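May 2026

I meant to write on Friday and fell asleep with the pen in my hand, so here I am on Sunday with the window open and the second pot of tea, trying to get the week down before another one starts.

The big thing is the arms. We've had the pair of them on the sorting table since December, and I've been cross about them in these pages often enough that I should be fair when they have a good week. They put pieces back into the number trays, one after another, and my job (which used to be putting the pieces back into the number trays, ha) is to set out the table, watch, and write down what went wrong. Eleven years of fast fingers and now I have a clipboard! Mom would have laughed herself silly. She always said I'd end up a supervisor because I couldn't stop telling people how to load a dishwasher.

Orathai has been patient with me. She is the one who sits with the computer and fusses over the settings, and on Tuesday she asked me to show her, slowly, how I pick up a tile that's lying tilted against its neighbor. I had to do it four or five times before I could even tell her what I was doing. You press down a little on the far edge and let the near edge come up to meet you. I never learned that from anybody, my hands just worked it out somewhere in that first year. She wrote it all down as if I were a professor, and I went home rather pleased with myself, and then lay awake wondering whether I'd given away the last thing I had. I don't think so. But I did lie awake.

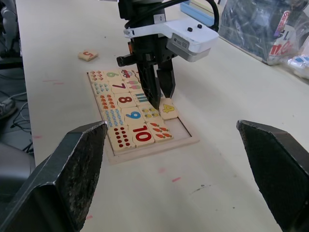

Rhun takes it harder than I do. He was the quickest of all of us, he did 84 trays in one shift once and has never let anyone forget it, and now he's on returns three days out of five, opening parcels by himself in the back. He misses the talk, I think, more than the work. We used to get through whole marriages at that table, and births, and Iolo's long war with the county over his drains. You can't chat much now. You have to keep your eyes on the grippers, and if you look up to say something you've missed a grab and have to put a question mark on the sheet, and Orathai is too kind to mention the question marks but I know she sees them.

I will say my wrists are better. I noticed it on Wednesday, opening a jar of pickles without thinking about it. All last winter I was wearing the brace to bed. So there's that to put on the other side of the scale, and it's a real thing, I don't want to be one of those people who only write down the grumbles.

Morfudd called us together on Thursday and said nobody is being let go this year, and she read out a figure from the office, 1,512 trays for the month, people and arms together. I'd have liked to know how many of those were people. Mererid asked it out loud, bless her, and Morfudd said she'd find out. She also said two of us could train up on the Farnolen side, where they plan what the arms do next. There are 34 of us, so you can imagine the looks going around the room. It's six weeks of evenings and a little more money. Rhun studied his shoes the whole time.

I've told him he should put his name in. He knows more about what a tile will do than any of us, and it would get him out of that back room and among people again. He said he was too old for school, and he's nine years younger than me, so I told him what I thought of that. He did laugh. I may put my own name in too, just so he has someone to walk to the bus with, although evenings in the winter don't appeal to me one bit and I'd have to do something about the dog.

Forms are due the week after next. I took two from the pile on my way out and they're both on the fridge, under the lemon magnet. Must remember eggs tomorrow, and to call Mererid back about the lift on Tuesday.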